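Kwak Program in Student Robotics, Wollville campus
Speaker notes: the two-arm handover project
Presenter: Yi-an Won

Slide 1. Good afternoon, and thank you to the faculty for making time in the May schedule. The purpose of this talk is to report on the second-term project and to ask for approval of the plan for the fall.

Slide 2. Students in the program work in pairs. Each pair is asked to have one arm pick up a small desk item, hold it upright, and pass it to the other arm. The students guide the arms by hand through each attempt, and the recorded attempts are then used to train the controller. The class set a goal of 600 recorded attempts and finished the term with 590.

Slide 3. (Pause here for the short clip from the Clusunell workshop. If the sound fails, continue without it.) Pens were selected as the first item. They are narrow, they roll when dropped, and a small error in grip angle at one end becomes a large error at the other.

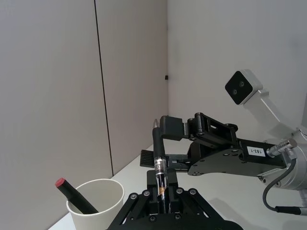
The most difficult part of the task is the approach of the receiving arm. Students found that the two grippers must come close together without touching, and that the first gripper must not open until the second has a firm hold. Early attempts often failed at this step. Pairs that slowed the final part of the approach had better results.

Slide 4. On the final test, the trained controller completed 68 of 70 handovers. Both failures were early releases. Please state clearly that the test used the same pens as the training sessions. Results with other items have not been measured.

Slide 5. For the fall, the program requests continued use of the Kastis scheduling system and two additional bench periods. Students will move on to markers and short rulers. Written reports remain a required part of the grade.

Slide 6. Questions. Refer budget matters to the program office.

Contact the Program Office | © Kwak Program in Student Robotics | Back to top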